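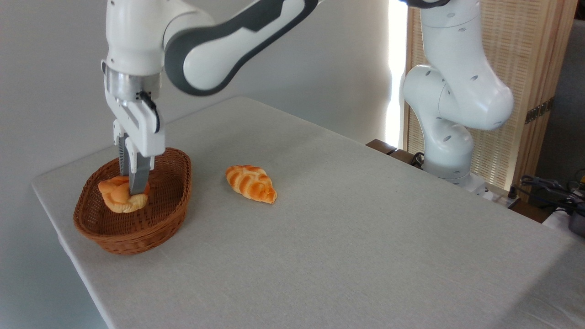 Most of what gets printed about keeping bread fresh is repeated from somewhere else, and I doubt half the people repeating it have tried it. I bake twice a week and I have thrown out enough stale ends to be suspicious of any tip that comes with a ribbon on it. Take the wicker basket. A braided roll sitting in a woven basket on a pale cloth looks lovely at lunch, and it's a fine way to serve bread. As storage it's useless. Air goes straight through the weave, and by the next morning you have a crouton.

Apple slice in the bag. Supposedly keeps rolls soft. What I got was a damp patch on the roll that touched it and a faint smell of lunchbox. Skip it.

Celery stalk in the bag. Same idea, worse smell.

The fridge. No. Bread goes stale faster in there than on the counter. My neighbor Mylene Navarro swears otherwise, but she toasts everything, so how would she know?

Beeswax wraps. I wanted to like these. The Buranen one I bought was fine for a half loaf with a decent crust, for two days. On soft rolls it did nothing a clean dish towel inside a plastic bag wouldn't do, and you can't put it through a hot wash.

Bread boxes. Better than I expected, if you don't overfill them. Mine is a plain Salazar tin with a loose lid. Crusty loaves keep their crust for a day or so and the crumb holds up longer. Wipe it out with a little vinegar when you see crumbs building up, and let it dry with the lid off. I once skipped the drying and had mold inside of a week.

Freezing. The dull answer, and the only one I'd put money on. Let the bread cool all the way, slice it or split the rolls, press the air out of the bag, and freeze it the same day. Rolls go from the freezer into a 325 oven for 11 minutes. Five if they've already thawed. Don't use the microwave unless you plan to eat fast.

Reviving a stale loaf. Run the crust quickly under the tap and put it in a hot oven until it feels dry again. I thought this was nonsense until I tried it. It does work, once. Do it a second time and you're making breadcrumbs, so you may as well get out the grater.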